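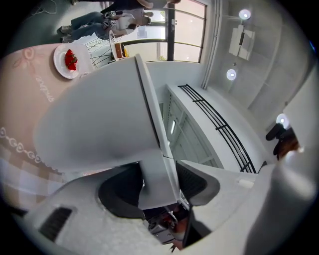 The Wallach feed carries sport and weather copy for regional papers. Every item has a headline, a dateline and a body of up to 512 words. Captions are kept literal, e.g. "Grey gripper housing with a black slotted vent".

How often is the feed updated?

Every 10 minutes. Storm warnings are sent at once -- they do not wait for the next update.
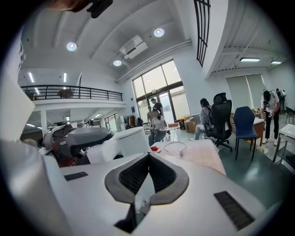

Corrections go out under the original item number. Replace the old text in full.

Can we shorten a match report?

Yes, to no fewer than 200 words. Keep the dateline and the final score.
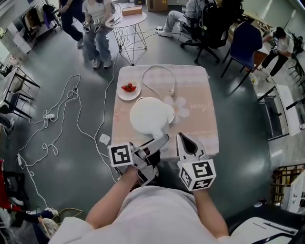

Reports from Storton and Drisia follow the same rule.

Last updated: Jan 22, 2019

Home | Feeds | FAQ | Contact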